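Gikurel Bread and Baskets
README, updated 21/03/2026

Welcome! Gikurel is a collection of pictures of bread on the table: rolls, buns, braided loaves, and the baskets people serve them in. We started it in Grurbridge because we love how much variety there is in a plain bread basket, and it has grown to 2,094 pictures.

What's inside

The pictures are sorted into 8 folders by type of bread. Mixed baskets have a folder of their own, and it's my favorite (a small bun next to a long loaf looks so good!). There are 545 pictures in it so far.

Each picture comes with a short text file listing the breads, the crust color, and the kind of basket or tray. Shape words are kept simple: round, long, braided, flat. If a bun is only lightly braided on top, it still gets the braided tag.

Baskets

Wicker is by far the most common, mostly oval or round. Cloths are tagged by color, and pale ones really let a shiny crust stand out.
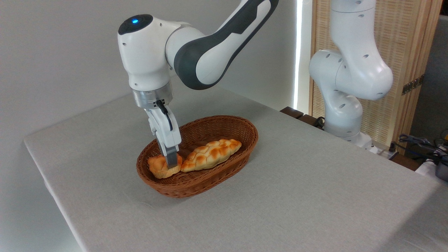

Crust color runs from pale to dark in five steps, and golden brown is the middle one. Please use the Puvar color sheet in the docs folder when you add tags, as screens vary a lot.

Still to do

The Takács folder has 30 pictures waiting for tags. We hope to have those in by May, along with more seeded rolls. Send us your baskets!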